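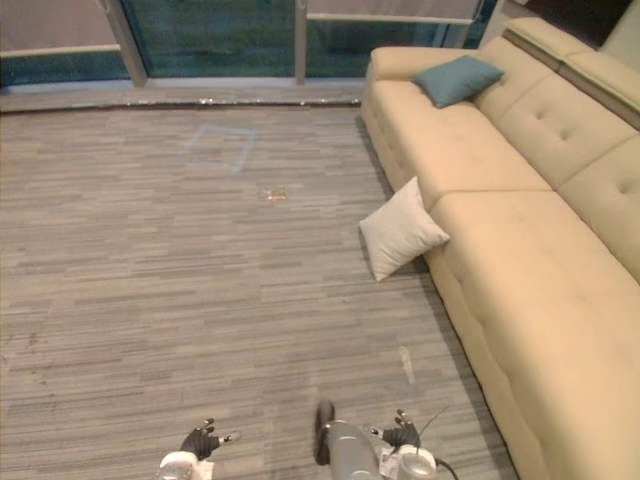

How many demonstrations does a robot need before it can tidy a room by itself? For the task I have been teaching this winter, the number was 486, and the first 200 of them were of limited use.

I recorded those first 200 at the Viltberg site, working by remote control and always beginning from the same starting position. The resulting policy performed well from that position and poorly from any other. Carmela Carretero reviewed the recordings with me and recommended that the starting pose be changed after every episode. We adopted this practice in June and have kept it.

A throw cushion is a demanding object to teach. It bends under the fingers, and its corners do not stay where the operator expects them. An operator who hesitates passes that hesitation on to the robot — we found long pauses above the floor reproduced faithfully by the trained policy. Operators are now asked to decide on a grasp before moving the arms, and to discard any episode in which they change their minds.

Remo Zürcher maintains Flustodis, the software in which we label the episodes. His latest version allows two reviewers to mark the same recording separately. Their disagreements have mostly concerned the moment at which a grasp begins, and a written definition is still being prepared.

Questions on the labeling format may be left in the comments.

20/02/2020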